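**Handheld gripper stations: is the "fixed layout" rule worth anything?**

**torvaldsgarage** wrote:

We got the new station rules from Vallivik on Tuesday. Table taped to the mat at the corners, stands on marked bases, nothing in the work area except the task objects, wrist straps on whenever you pick up a gripper. Twelve pages. Page 9 says a station that moves "invalidates the session."

I've collected 1,158 episodes on a table that got nudged every other day and the policy trained fine. Has anyone seen data showing that taping a table down does anything? Or is this one of those standards that exists so somebody can audit it?

**mk_linearrail** wrote:

It's the second one. We had the same at Pruvari. The layout rule was copied from a fixed-arm cell, where the base position matters. With handheld grippers you're tracking the hands. If the table shifts an inch, good, that's free variation.

**Eetu Seppälä** wrote:

Disagree, and I wrote part of a similar document so weigh that how you like. Variation is fine if you know you have it. A table that drifts over 80 episodes gives you one slow slide in one direction, and that isn't the same as moving it on purpose. We tape it, collect a block, pull the tape, move it, write down the move, tape it again.

Bin and pouch task, our layout:
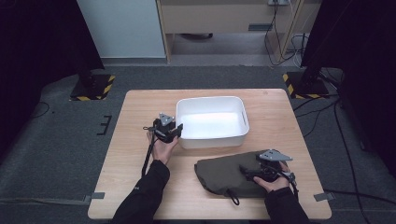

*Tape on the two near corners, hazard-striped bases behind, bin toward the back, pouch in front.*

Two strips of tape take less time than arguing about it.

**torvaldsgarage** wrote:

OK but you've got cables on the floor on the right, running right down past the table. My twelve pages have a whole section on cables. So which rules do we follow and which ones are decoration?

**Eetu Seppälä** wrote:

Fair. Our document says cables go behind the bases or under a cover. I'd fail that one on a walkthrough.

**pallet_jack_31** wrote:

This is my problem with all of these. Every site I've visited has bright tape on the things that are easy to tape, and then a cable right where somebody puts their foot. I have never seen a trip hazard section enforced. I have seen a guy get written up for a missing floor mark.

**mk_linearrail** wrote:

Also the straps. Both straps are hanging down in that picture. One of them over the edge of a bag that has its own black drawstring loop. What does your standard say about that?

**Eetu Seppälä** wrote:

It says "secure loose straps before recording." It doesn't say how. I asked for it to be changed to tuck or clip, and it's been in review since May.

**mk_linearrail** wrote:

So the rule is there and you can't tell if anyone followed it. My point exactly.

**quietbench** wrote:

I'd keep three things out of the whole Vallivik document: mark where the table goes, log it when it moves, cables out of the walking path. The background section I'd drop. Ours wants dark curtains on both sides and says nothing at all about what's behind the table, so people hang the curtains and leave the cabinet in view.

**torvaldsgarage** wrote:

Ours is the same, curtains mandatory, back wall not mentioned. I asked why and was told it's in line with Wallix. I don't work for Wallix.

**Eetu Seppälä** wrote:

Try this before you throw it out. Same operator, one block taped, one block untaped, and measure the table against a floor mark at the start and end of each. If it doesn't move, send them the numbers and ask for the rule to be dropped.

**torvaldsgarage** wrote:

Fine. I'll do 31 episodes each way next week and post the measurements. I still want to see the same done for the curtains.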